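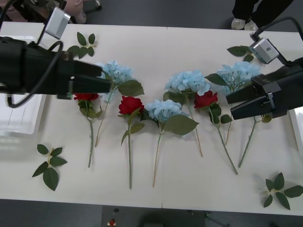 Crenshaw hall fills up with artificial blooms

Sun 6 December

Anyone who wandered into the Crenshaw community hall over the weekend would have found the long white table given over to artificial flowers, all being sorted for the Christmas centrepieces that will go out to neighbours who can't easily get to the shops or the garden centre any more. It's a lovely tradition, now in its third year, and it seems to get a little bigger every time the boxes come down from the storeroom.

The red roses and blue hydrangeas are the favourites again. Most of this year's stems came from Stukico, the craft wholesaler on the ring road, with a good many more handed in by locals since September (if you still have some in a cupboard from a wedding or a shop window, they'd be very welcome!). The plan is for 70 arrangements using 379 stems, so there's a fair bit of laying out, matching of colours and trimming to be done before anything goes near a vase.

Hydrangeas take the most fussing over, what with those big heads and the leaves that like to sit every which way — a gentle bend at the stem usually brings them round. 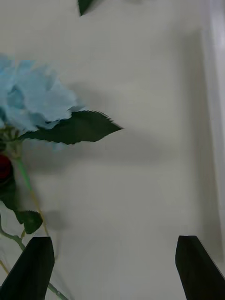 Noelene wrote in to say that hers from last year is still on the kitchen windowsill, that it gets a dust with a soft paintbrush every fortnight, and that she'd be thrilled to have a blue one this time to go with the new curtains. Her request has been passed along.

Durum Bakery is putting on the morning tea again, and there'll be 20 spare vases on the side bench for people who'd like to make up an arrangement of their own to take home. A gold coin is plenty. Please bring your own scissors if you have a decent pair, as the hall's are rather blunt.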